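Services | Automation
Irkitden extends hand-held gripper hire to smaller firms

Apr 14, 2020

Irkitden has opened its gripper hire service to smaller firms, with 118 pairs now available from its Muslow depot. Tyyne Ahonen, who heads the service, said demand had come chiefly from teams working with cloth. "A shirt or a towel never lies the same way twice," she said. "Our clients want to record how a person handles it."

Each hire runs for three weeks and includes two days of training. Asked about the price, Ms Ahonen said it would be reviewed in May.
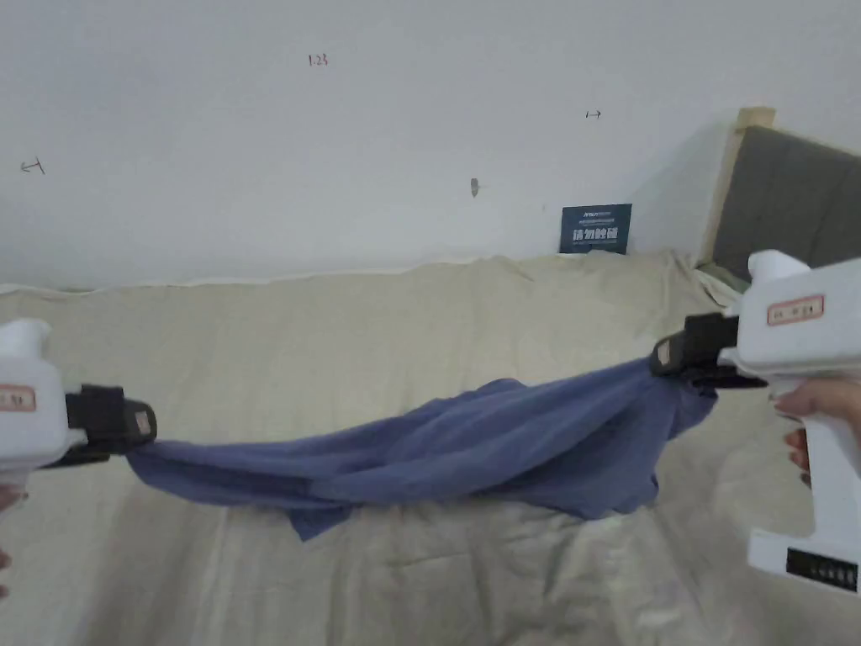 Blue-purple fabric held between two hand-held grippers.

Patricio Barrientos of Nieminen, a client, was broadly satisfied. "The grip is firm," he said, "but we would welcome a lighter handle."

2 comments | 3 shares
© Irkitden. Contact us | Back to top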